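Chapter 7
Folding Knitwear

Most people learn to fold a sweater once, at the age of eight or so, from a relative in a hurry. The method is seldom looked at again. In this chapter we look at it again, which may be uncomfortable for readers who have always finished the job by sitting on the lid of the trunk.

We start on a bed. A table is the right height and a bed is the wrong one, but a bed is where the laundry gets dumped, and a textbook that insists on a table will be obeyed until the first phone call. The garment for this chapter is a red knit with a white design on the chest and a ribbed hem. 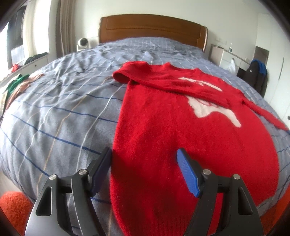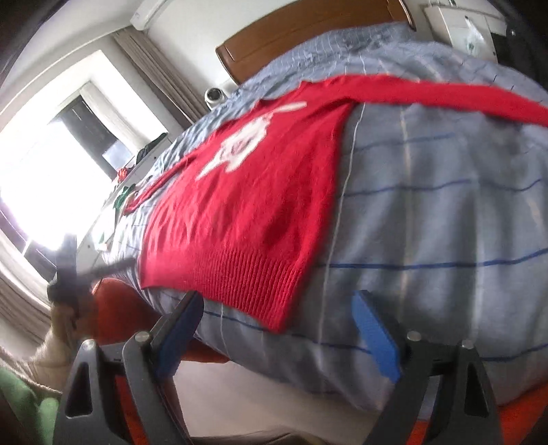

Figures 7.1 and 7.2. The red sweater on the bed, neck end toward the headboard.

Bhavana Menon objects that knitwear should be folded face down from the start, and that any course which lays it face up is teaching students to do the job twice. She has a point, and she made it in the margins of our draft 16 times. Her way hides the chest while you work, though, and a beginner who can't see the design tends to put the crease straight through it. We lay the sweater face up to smooth it, then turn it over to fold. Menon calls this a compromise, and does not mean it kindly.

Before any folding, settle the sleeves. A sleeve left lying across the chest will be pressed into it by whatever goes on top, and in a full drawer that is everything you own. Draw each one out from the shoulder, flat, without pulling on the cuff. Ribbing stretches easily and goes back when it feels like it.

7.1 Words used in this chapter

Body: the part between shoulders and hem.
Rib: the ridged band at the hem, and often at the cuffs.
Third: a fold line one third of the way across. Students who use halves will get a wide, sulky bundle that fits no shelf (see page 127).
Rest: the minute a knit is left flat after smoothing. The Grultia method skips the rest. Its drawers look it.

Exercise 7.1, on page 130, asks you to fold one sweater by thirds and one by habit, and to leave both in a drawer until January. Start it now.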